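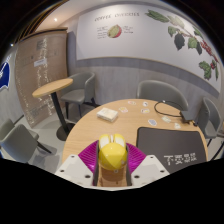

Week 5 handout: segmenting demonstrations from a hand-held gripper
Perception and Control for Manipulation, Lenville stream. Notes by Hatice Eren, revised 5/7/23.

A policy trained from wrist views only ever sees what the wrist sees, so the first job of the software is to decide which pixels belong to the tool and which belong to the world. The tool pixels stay in nearly the same place from one demonstration to the next. The world pixels don't. With a yellow object between the fingers and a pale round table behind it, colour alone gives a usable first cut for the held object. It does much less for the white fingers, which share their colour with the small box and the cards on the tabletop. We use a fixed tool mask for the fingers and keep colour for the object.

1. The tool mask
Fleten loads one mask per gripper. The black region along the bottom is already masked out and should be left alone. Do not fill it with a mean colour, as the network will learn the fill. Finger position changes with opening width, so the mask is a lookup on width with 20 bins. Interpolate between bins at run time.

2. Grasp state
Width by itself is a poor grasp signal. A closed hand and a hand on a thin object can read almost the same. Use two conditions together:
width has been steady for 5 frames
the object region moves with the tool and not with the background
The second condition needs background tracks. Large flat tops give few corners, so most tracks come from printed items and from whatever is on the walls. Anything that can be bumped during a demonstration has to be rejected as an outlier, cards included.

3. Cutting episodes
The Asberg set has 2,591 raw episodes. After the tracker check, 2,259 remain. Most of the rejected ones lost pose when the tool came close to a plain surface. Constanza Quiroga's script cuts each episode at the changes in grasp state and writes the segments as reach, hold and release. It won't write a segment shorter than 140 ms. Short segments get merged into the one before.

4. Lab task
Run the cutter on the Roman subset with the default settings, then again with the second grasp condition turned off. Hand in:
a plot of width against time for one episode, with both sets of cuts marked
a paragraph on where the cuts disagree and which you'd keep
your mask lookup as a file, not a screenshot

Marks are for the reasoning in the paragraph. A neat plot with no explanation gets half. Bring your own laptop charger to the lab, and check that Fleten opens before you arrive.

Reading for next week: chapter 4 of the course notes, up to the section on time alignment.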